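Reading time: 3 min

Nellitell opens refill snack tables for shared offices in Zustmont

Light wooden tables with snack bars, kept in order every day, are coming to 9 buildings from August

ZUSTMONT – Nellitell, the supplier of small kitchens and break rooms, announces the start of its snack table service in Zustmont. The service is called Skadulico. It brings to each office a wooden table, a selection of snack bars and a simple plan for keeping everything tidy. The first nine buildings will receive their tables in August, and more addresses can be added later in the year.

Skadulico was made for companies which have a break room but do not have a cafeteria. In many of such rooms, the snacks are kept in a drawer or in the carton they were delivered in. People take what is on top, and the bars at the bottom stay there until their date has passed. Nellitell wanted to bring the snacks out to a place where everybody can see them and choose.

Before the start, the company made a trial in the Piras building, a shared office house near the Zustmont rail station with 400 desks. During the trial, 491 snack bars were taken from one table. The bars that passed their date were only nine, and all of them were of one flavor, which has been removed from the selection.

The trial also changed how the table is arranged. In the beginning the bars were spread over the whole surface, flavor by flavor. It looked generous, but after the morning break the order was lost and the table was difficult to wipe. Now the bars are kept together in one group toward the back, near the wall, and the remaining surface stays free for a cup, a plate or a notebook. The people in the Piras building told us they prefer it this way, and the cleaning takes less time.

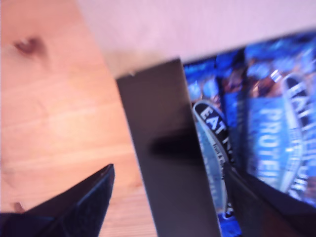

Snack bars grouped together on a light wooden table against a pale wall.

The tables for Skadulico are made of wood in a light, warm color. Nellitell has decided to keep the knots and the small dark marks of the grain, and does not sort out boards for this reason. Each table is therefore a little different from the next one. The surface is treated with a food-safe oil and can be cleaned with a damp cloth. We ask our customers not to use scouring powder, and to wipe up coffee soon after it is spilled.

For the wall behind the table, a quiet and pale color is recommended. The packages of snack bars are already colorful, and on a plain background it is easier to find the flavor one is looking for. Offices that wish to repaint can order a color card from Nellitell without cost. Painting is not part of the service.

The selection of bars is agreed with each office before the first delivery. It can include oat bars, fruit bars, nut bars and bars without nuts. Where somebody in the office has an allergy, the bars with nuts are left out completely – it is not enough to put them on the other side of the table. The list of ingredients is sent together with every delivery and should be kept close to the table.

A full table holds 100 bars. The table is tidied and filled once in the day, before 8 a.m., so that the room is ready when the first people arrive. At this time the older bars are moved to the front and the new ones are placed behind them. Bars with damaged wrapping are taken away. Bars which are close to their date, but still good, are offered in a separate bowl and are not charged to the office.

Offices pay for the bars that are used and a fixed monthly fee for the table. There is no contract for a minimum number of bars. A company that moves to another address inside Zustmont can take its table along, and Nellitell will arrange the transport – please inform us one month before the move.

Orders for the August start are accepted now through the Nellitell customer desk in Zustmont. Visitors are welcome to see the table in the Piras building, on the ground floor, between 10 a.m. and 4 p.m. on working days.

About Nellitell

Nellitell plans and supplies small kitchens, break rooms and pantry corners for offices and shared buildings. The company is based in Zustmont and works with local carpenters for its tables and shelves. Skadulico is its first service with daily refill.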